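Why Do Clothes Wrinkle?

By Bhavana Kandasamy

Pick up a shirt that has been left in a pile and you will see lines all over it. Those lines are called creases or wrinkles. Where do they come from?

Cloth is made of threads. Each thread is made of many thin hairs called fibers, twisted together. One cotton fiber is much thinner than a hair from your head. When cloth lies flat, the fibers lie flat too. When cloth is twisted or squashed, the fibers bend with it. If they stay bent for a long time, they start to keep that shape.

Cloth that is gathered up makes long folds. Cloth that is crumpled makes short folds that point every which way. Often you can find both kinds in one piece of clothing. 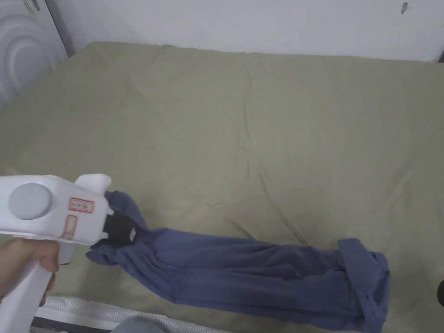 Long folds run along a twisted blue garment on a bed. The green sheet has softer wrinkles.

Heat and water make wrinkles worse. A warm, damp fiber bends easily. As it cools and dries, it gets stiff again and holds the bend. Clothes left sitting in the dryer get very wrinkled this way.

An iron uses the same idea to take wrinkles out. Steam and heat make the fibers soft, and the weight of the iron presses them flat. Then they cool and stay flat. Only use an iron with a grown-up.

Some cloth wrinkles more than others. Cotton and linen wrinkle a lot. Wool is springy, so many of its creases fall out if you hang it up. Polyester is a kind of plastic thread, and it mostly stays smooth.

Try it yourself

You need 2 old cotton socks or rags. Lay one flat on your bed. Twist the other one tightly and put a heavy book on it. Leave them overnight. In the morning, untwist the second one and put them side by side. Which has more creases? Now shake it hard, smooth it with your hands, and look again.

Words to know

Fiber: a very thin hair of cotton, wool, or other material.
Crease: a line left in cloth by a fold.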